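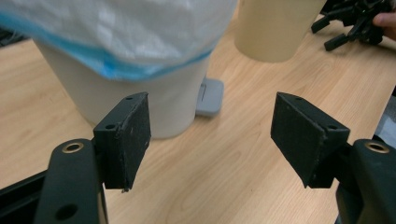

A few of you asked what I do all day at Irkmont now, so I'm going to try to answer properly (sorry in advance, I do go on).

I teach by hand. You hold the gripper yourself, squeeze, do the chore the way you'd want it done, let go, and the recording becomes one lesson. This month's chore is putting a fresh bag in a little pedal bin.

Which sounds like nothing! Then you try it with two flat pads for fingers and you find out how much your thumb has been doing for you all these years. Thin plastic slides, it clings, it folds over on itself just when you think you have the edge.

My best trick so far, and I stole it from Domnica Ciobanu, is to pinch the bag at the rim and then wait a beat before pulling. I was rushing. She says the robot learns your hurry along with everything else, and I think about that at home more than I'd like to admit.

We want 240 good runs of this one. I threw out 10 of mine yesterday for being sloppy, mostly because I'd let the bag slip and grabbed it back in a way I wouldn't want copied.

Also, keep an eye on your pads, friends. They pick up dust like you wouldn't believe and the edges fray. I wipe mine down every 60 runs or so, usually with my tea in the other hand.

Someone asked if my wrist gets sore. Yes! I switch sides after lunch. Tomorrow we start on folding dish towels and I'm already looking forward to it.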